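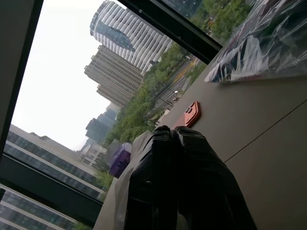 Figure 3. Seam between tabletop panels, with a clear plastic bag on the top.

4. Joining and leveling the tabletop

This section is for the Moradi sectional table, long version. When the panels are joined, the full top measures 2,395 mm by 806 mm. If you have bought the short version, go to section 5, because the frame is different and the order of the steps is not the same.

Please read the whole section one time before you begin. Two adults are needed for steps 3 to 6. The other steps can be done by one person.

Before you start

The frame must already stand on its feet, as explained in section 3, and all the frame bolts must be only hand-tight. If you have tightened them fully, loosen each one by half a turn now. Keep the small parts in their bag until the step where they are used. The short screws and the long screws look very similar, and the long ones will come through the top.

CAUTION: Plastic bags are dangerous for babies and small children. Put every empty bag away at once.

4.1 Joining the panels

1. Wipe the joining edges with a dry cloth. Look for dust in the grooves also.

2. Lay a blanket on the floor and place the panels on it with the good side down. The letters A and B are stamped on the underside. They must face each other.

3. Put the alignment pins in the holes of panel A. Push them by hand only. Do not use glue.

4. One person holds panel A still. The other person slides panel B toward it, slowly and straight, until the pins enter. If one side closes before the other, pull the panels apart and begin again.

5. Close the catches on the underside, first the middle one, then the outside ones.

6. Lift the top together, turn it over and lower it onto the frame. Hold it near the ends when you lift – never in the middle, where the catches are.

7. Fasten the top to the frame with the short screws. Start each screw by hand, then tighten all of them a little at a time.

Note: A thin line will stay visible where the panels meet. This is normal and it does not become wider with use. If you can feel a step with your finger, or if the gap is more than 3 mm at any point, open the catches and repeat steps 4 and 5.

4.2 Leveling

1. Move the table to the place where it will stay. Leveling in another room is lost work.

2. Put a spirit level across the seam, then along it. Write down which corner is low.

3. Turn the foot under the low corner to the left to raise it. One full turn is usually enough for a normal floor.

4. Check the middle foot last. It should touch the floor but must not lift the top. You should be able to slide a sheet of paper under it with some resistance.

5. Tighten all the frame bolts, going from corner to opposite corner. Check the level again.

On carpet, wait until the next morning and repeat steps 2 to 4, as the feet will sink a little in the first night.

4.3 First use and cleaning

Clean the top with a soft cloth and warm water with a little dish soap. Wipe along the seam and not across it, so crumbs are not pushed inside. For dirt that is already in the seam, use a dry soft brush. Do not use a knife or a needle.

CAUTION: Do not sit or stand on the table. Do not clamp a vise or a meat grinder on the seam or next to it.

If a part is missing

Check inside the cardboard corners first – the alignment pins are often there. If you still cannot find the part, write to Niloufar Farahani at the Wanside parts desk and give the order number 565 for the pin and catch set, or 806-S for the short screws. The batch number of your table is on the label under panel A. Spare feet are sent from the Kendcombe store and can take longer in January.

Go on to section 6 if you have also the drawer unit.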